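Chair Week at the Trolano Workshop

Every August, when the village hall is quiet and the tea urn gets a rest, we push the big tables together and spend a week on chairs. People bring them in under their arms, in the backs of cars and once (memorably) in a wheelbarrow, and by the last afternoon you can hardly get to the sink for all the seats and spindles. I do love it. There is something very friendly about a room full of chairs waiting for attention, and I always come home smelling of beeswax.

We have been asked to put the gallery up a little sooner than last year, so it is shorter than usual, and I hope to add more as I find my way through the memory card. Please forgive the order, which is simply the order I came to them in.

The leg, close to
My favourite of the lot, and I make no apology for putting it in the middle of the page. You spend so much of chair week looking at seats and backs that the legs hardly get a glance, poor things, and then you get down to table height and find one as handsome as this.

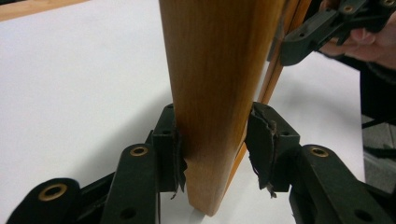

Words and gallery by the workshop secretary, Trolano
Posted August 28, 2023

A squarish leg with just a little taper towards the foot, in a light honey colour that I could look at all day. The bottom corner has been softly rounded over, and if you look just under it there is a pale reflection in the white tabletop. One face is a shade darker than the other where it turns away from the light, more of an amber, and the grain runs faintly up the length of it.

Behind it, a rail
Do have a look at the narrower rail going off at a slant behind the leg, too. It has a much stronger orange along its edge, and a thin dark groove down one side. I have a soft spot for a groove. They are a nuisance to wax, mind you, and an old toothbrush is the best thing I know for getting the polish back out again before it goes white and crumbly.

A word on finishes
Several of you asked what to put on a pale chair at home. My own answer is always to begin with a barely damp cloth and a good long look, and to leave the tin shut until the next day. If it still seems thirsty, a very little clear wax, rubbed along the grain and buffed when you have had your cup of tea, will do more good than a great dollop. Try it on the inside of a back leg first! The Teminard group swear by oil, and we have agreed to go on disagreeing about it.

Thank you
Between the cake stall and the raffle we raised some 900 pounds over the week, which goes into the pot for the new hall floor and takes us nicely on towards the 3,000 we need. Our friends over at Trurkholm have kindly offered us the loan of their trestles next August, so there should be more elbow room for everybody.

If you left a cushion behind (there are 2, one green and one tartan) they are in the cupboard by the kitchen door, on the shelf above the hymn books.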